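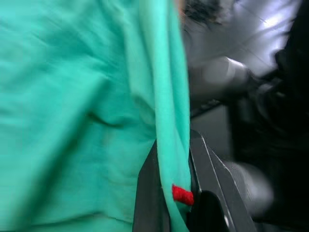

4.2 Edge finding and the first fold

Most of the time lost in folding goes before the first fold. We timed this part separately (Table 3, left columns) and it surprised us a little. Folding proper is short. Getting hold of a usable edge is long, and it varies a lot from one piece to the next.

A usable edge, in our sense, is a stretch of hem that can be held near a corner and pulled straight without dragging a second layer along. On a flat towel that's easy. On a piece that has been dropped in a heap the hem runs under itself, comes out again somewhere else, and looks a lot like an ordinary fold. People sort this out by feel. They run the cloth between thumb and finger, and the thicker part is the hem. Very few of our participants looked for it first.

Figure 4. Plain teal cloth with a small red tag at the edge of a hanging fold. Creases run diagonally over the wide part of the cloth.

Plain cloth is the hard case. With stripes or a check the pattern gives the direction away, and even a rumpled corner can be read from the lines. A single color gives only shading. In Figure 4 the wide part of the cloth has shallow creases and one darker one near the middle, and none of these says much about where the piece ends. The tag does. It is small but nothing else on the fabric is that color, and it sits on an edge.

We had not planned to study tags. The protocol at Ludcombe (Section 3) called for unmarked pieces only, and the red ones came in with the second batch from Vostus. Rather than pull them we kept them in and coded tagged / untagged as a seperate factor. 61 pieces in all, 30 of them tagged. Each was folded 12 times.

Results in short. Tagged pieces were picked up by the hem on the first try more often than untagged ones, for plain fabrics. For patterned fabrics no difference worth reporting. The effect was also gone when the tag ended up underneath, as one would expect. Then the piece gets turned over once or twice and the timing looks like any other untagged piece, sometimes worse. A few participants went on hunting for the tag after they already had a good corner in hand. We did not score this as an error but maybe we should have.

Matúš Hudec suggested checking whether the tag helps with orientation as well, ie which way the long side runs. It doesn't, or not by itself. A tag on one edge marks that edge. Long or short side still has to be worked out by pulling. Two tags on adjacent sides would probably do it. Not tested.

Thickness matters too. Heavy cloth holds its creases open and the hem stands off the pile where it can be found. Thin cloth collapses, the layers stick together and two get lifted as one. We count a double lift as a failed start even if the person corrected it right away, which differs from the scoring in the Michalík set, so the two should not be compared directly.

One caveat on the timing. The clock starts at first touch, not when the piece is put down, so time spent just looking is missing from the numbers. For untagged plain pieces this probably makes us too generous. The Evitz recordings, nearly 2,000 folds, were timed from put-down and could be used to estimate the gap, but the fabrics there are mostly patterned and we have not done it yet.

Second and third folds are treated in 4.3. By then the edge is in hand and the tag makes no differnce.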